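Office Procedures I
Unit 4 handout: Keeping paper records
Instructor: Purificación Figueroa

Read this before the May workshop and bring it with you. It replaces the older sheet on filing, which still talked about carbon copies.

1. What counts as a record

A record is any paper the office may need to show to someone later. A signed contract is a record. So is a delivery slip with a complaint written on the back. A draft with no notes on it usually isn't, once the final version has been signed.

Students tend to keep too much in the first week and too little after that. If you can't decide, put the paper in the pending tray and ask the person whose name is on it. The pending tray is emptied at the end of each day. It is not a place to store things.

2. Sorting before filing

Sort first, file second. People who try to do both at once end up walking back and forth to the cabinet with one sheet in hand.

Make a rough sort by client or department. Then go through each pile and put it in date order, newest on top. Use the date on the document. The date it arrived goes in the stamp box and is only used when the document has no date of its own.

In our practice set there are four correspondents: Pindgate, Tenden, Chisholm and Goton. Pindgate sends invoices and credit notes, and the two look alike apart from the heading. Read the heading. Last term a credit note was filed as an invoice and the practice ledger was off for the rest of the unit.

3. Alphabetical order

File under the first main word of the name. Ignore "The" at the start. Numbers written as figures come before letters. Initials come before full words, so "C. Chisholm" goes ahead of "Chisholm Supply."

Personal names go under the last name. Where a person has two last names, file under the first of them and put a cross-reference sheet under the second. If you know which name the person uses, follow that and make a note on the folder.

A cross-reference sheet only needs the name looked up, the words "see under," and the name where the folder is kept. Don't copy documents into both places. Copies drift apart when someone writes on one of them.

4. Fastening papers

Papers that belong together should be fastened before they go in the folder. Loose sheets slide into the wrong folder and are very hard to find again.

Use a staple for sets that will stay as they are, such as a finished report. One staple, top left corner, at a slight angle so that the pages turn without tearing. Use a clip for anything that will be scanned, copied or added to. Pull staples with a remover and not with your fingernails or a pen cap.

Check that the edges are even before you fasten. If the set is too thick for the staple to close flat on the back, don't force it. Use a two-hole fastener.

Never fasten an original birth certificate, deed or license. These go in a clear sleeve.

5. Labels and folders

Write labels in capital letters, last name or company name first. Put the year at the right-hand end. All the tabs in one drawer should be in the same position, as staggered tabs stop lining up once a folder is added in the middle.

When a folder is more than 2 inches thick, split it by year. The older part gets "Folder 1" and the newer part "Folder 2." Change both labels on the same day.

6. Charging out

When a folder leaves the cabinet, an out card goes in its place. The card has the borrower's name, the date taken and the date due. Single sheets are not lent. Lend the whole folder or make a copy.

Baltasar Lorente ran the records room at a county office before he started teaching the evening section, and his rule there was 3 working days for any loan. We use the same rule in the practice office. Overdue folders are listed by the door.

7. How long to keep things

Retention periods are set by law, by contract or by the employer, and they differ from place to place. Always work from the written schedule in the office where you are. For the practice set, use these periods:

General letters: 2 years
Invoices and credit notes: 6 years
Signed contracts: 6 years after the contract ends
Visitor sheets: 3 months

Write the disposal date on the folder when you close it. Anything with a name, address or account number on it is shredded. Get a signature on the disposal list first.

8. For the workshop

Read sections 2 and 3 again and sort the Tenden and Goton letters. Leave them unfastened until your order has been checked.
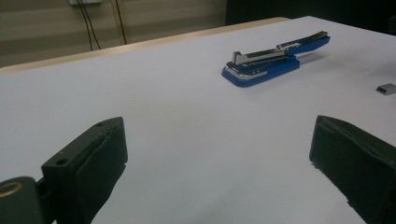
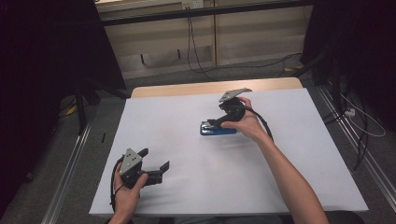

What do you do with a letter that concerns two clients?

File the letter under the client it deals with most, and put a cross-reference sheet in the other client's folder. If it deals with both equally, use the one that comes first in the alphabet.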